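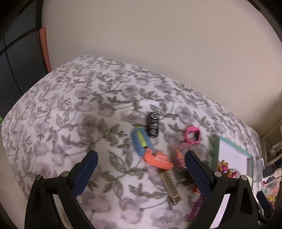

Comparing two sets of finger pads on a hand-held gripper takes most people an afternoon, and I promise it's a pleasant one if you set things up kindly for yourself first. You want a soft surface and a mix of shapes, the odder the better. The leafy gray print under our pile makes the picking harder for a camera, and a thing like that flat pink ring asks much more of the fingertips than a fat little capacitor does. Start with 12 items from around the house and put an open tray or box lid beside them as your drop spot.

Fit the first pads (we had the Plorneo set on, and the Kesereo set waiting its turn) and open and close the fingers 20 times before you touch anything. Watch that the tips meet evenly. If one side lags, loosen its pivot screw a quarter turn and try again.
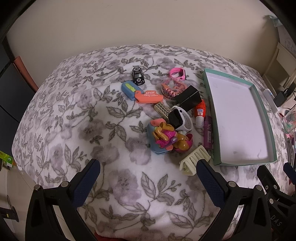
Now work from the outside of the pile toward the middle, one item per grasp, and go slower than you think you need to! Write down each slip as it happens, along with the item, because by the end of the session you'll have forgotten which one gave you trouble. Once everything is in the tray, tip it all back out, swap the pads and do the whole thing over in the same order. My own notebook has 11 runs in it so far, and the thin flat things are still where the two sets differ the most.

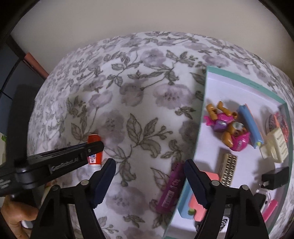

Fingers open over the edge of the box, with the purple tube lying across the rim.

Wipe the pads with a barely damp cloth between runs, and let them dry before you close them up for the night.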